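Cell 5: wrist camera and gripper service

The packet-handling cell at Murside came back into use on Monday after its spring service. The work covered the gripper fingers, the wrist camera bracket and the cable run along the forearm. Notes are given below for the other sites running the same arm, mainly Turkport, where the service is due in May.

Why the service was brought forward

Operators had logged missed grasps on soft packages for several weeks. Boxes and jars were unaffected. The log showed 9 misses in 326 picks on the last full shift before the cell was stopped. All of them were on flexible pouches, and in every case the fingers closed to one side of the package center. That pointed to a calibration offset and away from pad wear, but the pads were changed as well while the gripper was off.

Gripper

The fingers were removed and the linkage pins cleaned with a dry cloth. Do not use solvent on the pins. It carries residue into the bushings and the fingers start to stick after a few days. Two pins on the right finger showed light scoring and were replaced from stock. The left finger was refitted with its original pins.

New pads were bonded and left overnight under a clamp. Before refitting, check that both pads sit flush at the tip. A raised edge will catch on pouch seams and fold the package over before the grip closes. Run the fingers through 190 empty cycles, then retighten the mounting screws. On this unit one screw took a further quarter turn.

Wrist camera

The bracket had shifted on its slot. The movement was small enough to miss by eye but large enough to account for the side offset. The slot screws now have thread lock and a paint mark across the head. If the paint line is broken, stop and recalibrate before running the cell.

Hand-to-eye calibration was repeated with the Saltisen board. Take the poses with the wrist tilted as well as straight down, as most picks from the basket are made at an angle. The earlier calibration used straight-down poses only and its error grew toward the basket walls.

Check that both fingertips can be seen at the bottom of the camera view when the gripper is open. If only one is visible, the bracket is rotated.

Cable run

The camera cable was rubbing at the elbow - the sleeve was worn but the conductor was sound. The sleeve was replaced and the loop lengthened. Move the arm through its full working range by hand, with the drives off, before closing the last clip. The connector at the wrist should not move at any point in the range.

Acceptance check

The MacKinnon checklist was followed with one change. The standard test uses rigid blocks on a flat tray, and it would not have found this fault. We replaced the blocks with printed food packages in a perforated white plastic basket, set at an angle to the arm. The basket was loaded with five packages, some lying tilted and at least one standing close to upright against the wall. Glossy windows and busy print should be included in the load, as both affect how the package edges are found.

Background matters too. The test was run against patterned wallpaper on a veined marble countertop, with a printed paper bag beside the basket and a stack of black plastic on the other side. Plain surroundings give a better score than the cell will hold in use.

For the first approach, stop the arm with the fingers open on either side of the front package and compare the gap on each side before allowing the grip to close.
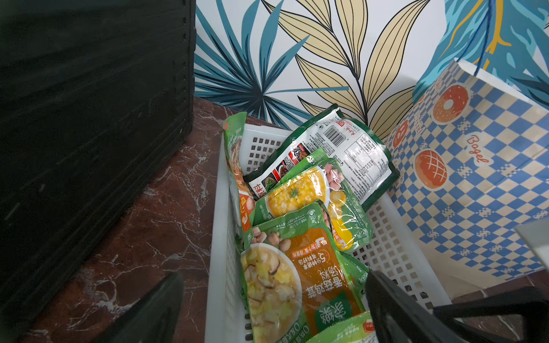
Spare parts

Pad sets and linkage pins are held at Murside. Turkport should order before the May service and allow for one extra pin set. Bracket screws are now supplied with thread lock applied, and the older dry screws should be thrown out.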